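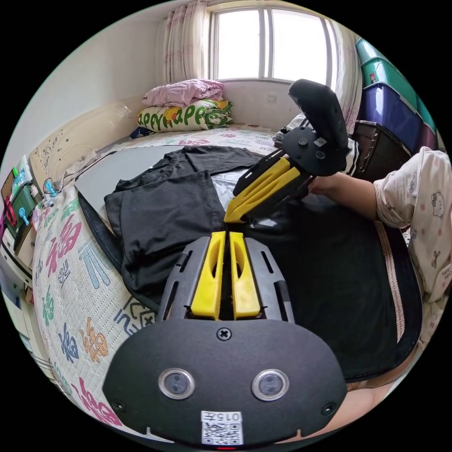
Ticket 296
Product: Sturis three-panel patio door with Flolla built-in shade
Maker: Josach
Dealer and installer: Gashaw
Opened: July 22, 2021
Status: Closed by customer (reopened once, closed again)

Summary of the problem

The shade in the middle panel goes down when told to go down. When told to go up, it rises to knee height, thinks it over, and goes back down. The shades in the left and right panels behave. All three were installed in one visit, on one power supply, and are run from one remote, so I had expected them to fail as a family.

Opening is 119 inches wide. Shade drop is 75 inches. The door faces west, and by late afternoon the kitchen is either a cave or a toaster oven depending on which mood the middle panel is in.

Entry 1, customer

Tried the steps on the card that came with the door. Step one is to make sure the shade is installed. It is. Step two is to press and hold Up until the shade "acknowledges." It did not say how a shade acknowledges. I held the button until my thumb acknowledged and gave up.

New batteries in the remote. No change. Old batteries back in the remote, as a control. No change. The remote works for the other two panels at any distance I can get from them without going into the neighbor's yard.

Entry 2, Josach support

Thank you for contacting us about your Sturis door. Please confirm that the door is closed and latched when operating the shade. Please also confirm that nothing is blocking the path of the shade.

Entry 3, customer

Door is closed and latched. The shade lives between two sealed sheets of glass, so if something is blocking its path I would like to know how it got in there, and so would your warranty department.

I did look, with a flashlight, from both sides. Nothing between the panes but shade.

One thing I noticed while I was down there. The middle panel sits a hair lower on the latch side than on the other. With the door shut you can see it against the frame: the gap at the top starts at the thickness of a nickel and ends up at the thickness of two. 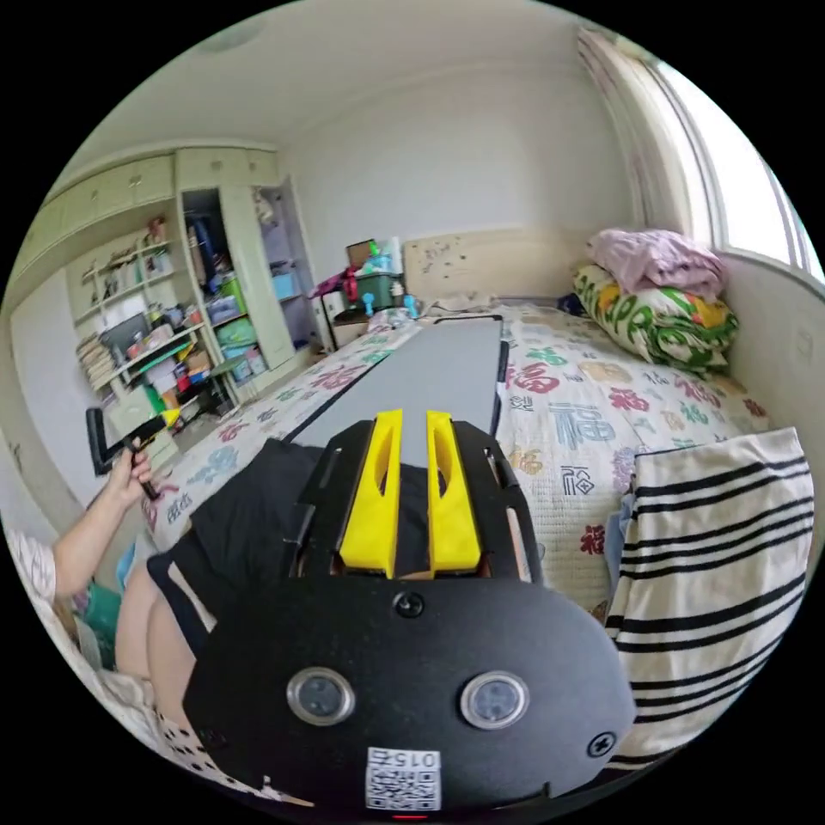 It may have been like that since the install. I had never knelt in front of the door with a flashlight before, so I can't say. It slides fine. It also whistles a little in a north wind, which I had put down to character.

Entry 4, Josach support

Please perform a limit reset on the affected shade. With the remote set to the correct panel, press Up and Down together until the indicator blinks, release, lower the shade all the way, press Stop twice, raise the shade all the way, press Stop twice.

Entry 5, customer

Did the reset. You will see the difficulty with the part where I raise the shade all the way.

Did it again and pressed Stop twice at knee height, out of spite. The shade now believes that knee height is the top. In fairness, it no longer goes back down by itself. From the backyard it looks like the door is wearing shorts.

Entry 6, Gashaw service desk

We got a copy of this from Josach. Before we send a truck, could you check the power supply in the cabinet to the right of the door? There should be a green light. Also check that all three plugs are pushed in fully. They have a click to them.

Entry 7, customer

Green light present. Left plug clicks, right plug clicks, middle plug was already clicked. I unclicked it and reclicked it. The supply is marked 12 volts. My meter says 12 at the left plug, 12 at the right plug, and 12 at the middle plug with the shade at rest. When the middle shade starts up, the reading drops and keeps dropping until the shade stops. The other two dip for a second and recover.

I swapped the middle and left plugs. The left shade runs fine on the middle plug. The middle shade stalls on the left plug. So the supply is in the clear, and so is the wiring as far as the plugs. Whatever is wrong travels with the panel.

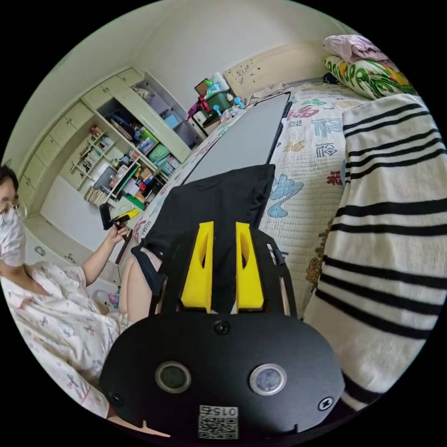 Entry 8, Gashaw service desk

Good test, thanks. A dropping reading usually means the motor is working too hard. If the panel is out of square, the shade can rub on the side track on the way up. Please try this:

1. Open the middle panel halfway so the weight is off the latch.
2. Find the two adjustment screws at the bottom edge, behind the gray caps.
3. Turn the latch-side screw clockwise a half turn at a time, up to two full turns. That raises that corner.
4. Close the panel and check the gap at the top. You want it even.
5. Run the shade.

Then send us the panel serial from the sticker in the top rail, in case we need a new motor.

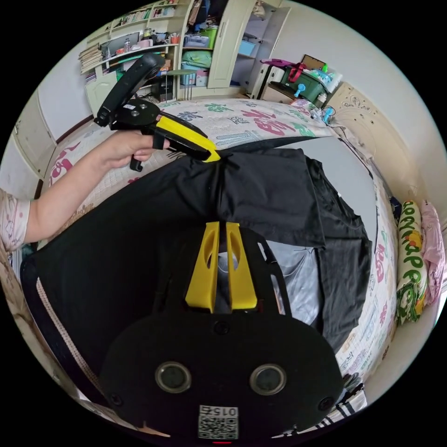
Entry 9, customer

Gap first. One and a half turns and it was a nickel all the way across. The gray caps do not go back on, but I understand that is traditional. The serial was a bigger adventure. The middle panel's sticker had been put on the wrong way up, and I spent some time with my head tilted like a dog hearing a harmonica before it dawned on me that the phone doesn't care. A square code is a square code. The one on the sticker in the photo is upside down too, digits and all, and that's pretty much what I was looking at up in the rail, minus the stepladder. It scanned on the second try and I pasted the number into your form.

Then I ran the shade. It went up to knee height and stopped, as it had been taught. Did the limit reset again from the beginning, and this time it kept going, all the way to the top rail, at the same speed as its brothers. Meter dipped for a second and recovered. Down, up, down, up.

The whistle is gone as well. I sort of miss it.

Entry 10, Josach support

We are glad your issue has been resolved. Please confirm that the door is closed and latched when operating the shade.

Entry 11, customer

Closed and latched. Closing the ticket.

Entry 12, customer (reopened in November)

Not the shade. The shade is fine. I'd like three gray caps, the kind that go over the adjustment screws. Two went missing under the deck and the dog has opinions about the third.

Entry 13, Gashaw service desk

Caps are in the mail, no charge. Push until they click. If they don't click, turn them around and push again - the slot goes toward the house.

Entry 14, customer

Slot toward the house. Clicked. Closing again.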